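Flood warden wanted for Dundness (and a few people to walk the sea wall with us)

I run the storm and flood side of things at Zoso, a small outfit that helps coastal villages get ready for bad weather, and I need another pair of hands before the winter tides. Dundness has 160 homes on the low side of the harbour road, and at the moment I'm trying to cover the lot with one part-time colleague and a van that doesn't like hills. So, I'm hiring!

The job is part-time, 17 hours a week, mostly daytime, with a share of the on-call rota between now and the end of February. You'd be knocking on doors, helping people fill in a household flood plan, checking that door boards fit the doors they're meant for, and ringing round when a surge warning comes in. Some of those calls go out at 5am. I won't pretend I enjoy that bit, but the tea afterwards is very good.

A lot of the work is indoors, sitting with somebody in their front room and talking through what goes upstairs first, where the electrics are and who has the spare key. People get attached to their furniture (I do too) and you can't rush them.

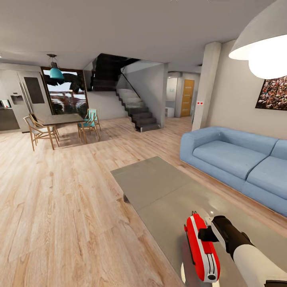

Sofa and coffee table on a ground floor.

You don't need a background in engineering or weather. I came to this from a bakery. I'd like you to be easy to talk to, happy on your feet in foul weather and able to read a tide table, or willing to let me teach you. A driving licence would be handy, as the bus from Cunmont stops early in the evening. You'll get boots, waterproofs, a phone and paid first aid training.

I'm also after 12 people for our practice evacuation along the Dramani path. It takes one morning, you'll be given a pretend address and a pretend problem (last year someone had to bring an imaginary parrot), and there's soup at the end. Anyone over 16 can join in, and if you use a wheelchair or a stick I'd be especially glad to hear from you, as I want to know where that path lets us down.

For the job, send me a page about yourself and quote reference 3669. No need for a formal CV unless you've already got one. For the practice, just put your name on the sheet at the Zoso office in Dundness, or pop in and say hello. I'm there most mornings until noon, and the side door is the one that opens.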